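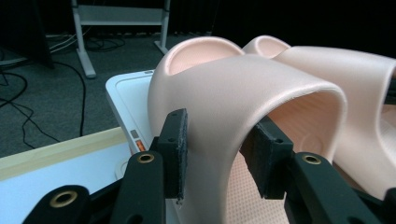
4. Footwear at the Threshold: Findings from the Wenville Households

4.1 Scope of this section

The preceding sections set out the research design and described the housing stock of Wenville. This section reports on the use of indoor footwear in the 40 participating households and on the informal rules that govern it. The material comes from two sources: interviews with 73 adult residents, and the written diaries in which residents noted what they wore on their feet when they came home, when they moved between rooms, and when they went out again for short errands. The diaries yielded 700 usable entries. Entries that named a time of day but no footwear were set aside and are not discussed further.

The term "indoor footwear" is used broadly. It covers soft slippers, knitted socks with grip soles, molded slides, old sneakers kept for the house, and the wooden clogs that several older residents continue to wear in the kitchen. Residents themselves used a wide range of words for these items. Where a resident's own term matters to the analysis, it is given in quotation marks.

4.2 The entry as a sorting place

All of the homes in the study have some form of entry, although its size and shape differ a great deal. In the row houses on the Hondach side of town, the front door opens onto a narrow hall with a closet under the stairs. In the apartment blocks, the door often opens directly into the living room, and the entry exists only as a mat, a rack, or an agreed patch of floor. Godetti's account of thresholds in rented housing suggests that an entry of this second kind is "made by habit before it is made by furniture." The Wenville interviews support that view. Residents of the apartment blocks described the edge of the entry with considerable precision, often by reference to a particular floorboard or the corner of a rug, and visitors were expected to learn where it lay.

What happens at that edge varied between households. In some, outdoor shoes come off and nothing replaces them. In others, the change from one pair to another is immediate, and the indoor pair waits with its openings facing the room so that it can be stepped into without bending. A third group makes the change only in wet weather. One retired bus driver reported that he had never removed his shoes in his own home and saw no reason to begin, while his adult daughter, who lives with him, changes into slippers each evening. The two had shared the house for many years without settling the question.

Disagreement of this kind was common and mostly mild. Residents tended to present their own practice as ordinary and the practice of others as a matter of upbringing. Interviewees who had moved to Wenville from elsewhere were more likely to explain their rules in full, and they often recalled a specific occasion, such as a first dinner with neighbors, when a difference in custom had become plain.

4.3 From slipper to slide

The most marked change residents described was the move away from fabric slippers toward molded slides. Older interviewees associated slippers with gifts, with winter, and with illness. Several had been given a pair every year by the same relative. Slides, by contrast, were almost always bought by the wearer, often on impulse and often in a color that the wearer would not have chosen for outdoor shoes. Pink, pale green, and lavender came up repeatedly in the interviews. One resident said that her house shoes were "the only silly thing I own," and added that she would not wear them to the mailbox.

Three qualities were mentioned most often in favor of the molded slide. It can be rinsed under a tap, it goes on without the use of the hands, and it holds its shape. The last of these was raised mainly by residents who had worn down the backs of fabric slippers by treading on them, a habit that several described with some embarrassment. Obeidat, writing on footwear and domestic labor, has argued that ease of cleaning is rarely a neutral preference, as it tends to be valued most by the person who does the cleaning.

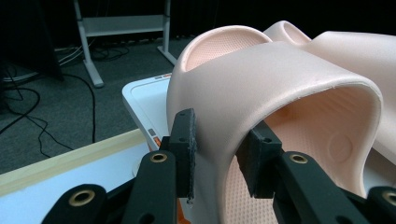 The Wenville diaries bear this out to a degree. Residents who recorded doing most of the floor care in their homes wrote about their footwear at greater length, and with closer attention to crumbs, pet hair, and bathroom moisture, than residents who did little of it. The link should be treated with care. Diary length also followed age and free time, and the longest diary in the collection was kept by a man who reported sweeping the kitchen only when asked.

Objections to the slide were fewer but were firmly stated. Residents with stairs inside the home worried about tripping, and some kept a separate pair of closed shoes on the upper floor. Others disliked the sound. In the apartment blocks, where floors are thin, the slap of a loose sole was named as a source of friction between neighbors, and one building had gone so far as to post a notice on the subject in the stairwell. Fabric slippers were remembered as quieter, and two households had returned to them for that reason after a complaint from below.

4.4 Pairs, sizes, and guests

A household's indoor footwear is rarely limited to one pair for each resident. Most homes kept additional pairs for visitors, usually in a basket or on the lowest shelf of a rack. These guest pairs form a loose category of their own. They are seldom bought as such. More often they are pairs that a resident has outgrown, tired of, or received in the wrong size, and they remain in circulation long after their first owner has stopped wearing them.

The guest pair places both parties in a slightly delicate position. The host wishes to offer comfort without appearing to demand that shoes be removed, and the visitor must decide whether to accept footwear that others have worn. Interviewees spoke of reading the floor: a row of shoes inside the door was taken as an instruction, and its absence as permission. Hosts who did not want to give a verbal instruction sometimes arranged the entry in advance of a visit so that the row would be seen.

Matching was a separate concern. Open-backed footwear is easily kicked off, and residents described single slippers turning up beneath sofas, behind doors, and in one case in a garden bed. Storing the two halves together was therefore a small but regular task. Some residents nested them sole to sole, and others set them side by side with the heels touching. Slides of the wide-strapped type (Figure 3) were said to be awkward to nest, as the strap does not flatten, and they were more often left standing on the floor than placed on a shelf.

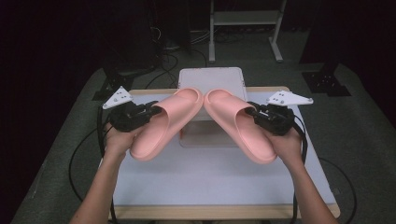 Figure 3. Pink molded slides with wide straps and thick soles, shown as a pair with the heels together.

4.5 Short trips outdoors

The rule that indoor footwear stays indoors was widely affirmed in interviews and widely broken in the diaries. Trips to the trash bins, the mailbox, and the car were the most common exceptions, followed by conversations with neighbors that began on the step and moved into the yard. Residents rarely regarded these trips as "going out." Several drew the line at the public sidewalk. Others drew it at the point where they might be seen by someone they knew, a boundary that shifted with the hour and the season.

Irena Zawadzka, who coordinated the fieldwork, recorded in her notes that a number of residents met her outside in slippers or slides and then apologized for them once indoors, where the same footwear would have been unremarkable. The apology appears to have been prompted by the formal character of the visit. At second interviews, held in May, it was no longer offered.

Molded slides complicate the rule further, as the same object is sold and worn for both purposes. Some residents dealt with this by owning two pairs and keeping them strictly apart. Others wiped the soles on return, or claimed to. Two sisters who share an apartment reported a standing dispute over a single pair that one considered an outdoor shoe and the other a slipper. In the absence of agreement the pair was kept on the mat itself, neither inside nor outside.

4.6 Limits of the material

The households were recruited through a local library and a tenants' newsletter, and residents with an interest in domestic order are likely to be overrepresented. Diaries were kept in the cooler part of the year. Bare feet, which several interviewees described as their usual summer habit, are for this reason almost absent from the entries. The study also relies on what adults chose to report. Children's footwear was mentioned often, generally as a source of disorder, but children were not interviewed, and their own view of the rules described here remains unrecorded.

Residents over 70 used the word "slippers" for nearly all indoor footwear, including molded slides, and the coding of their entries depended on follow-up questions. Where no follow-up was possible, the entry was coded as "slipper, unspecified." Section 5 turns to the storage furniture found in the same entries and to the question of who in the household had chosen it.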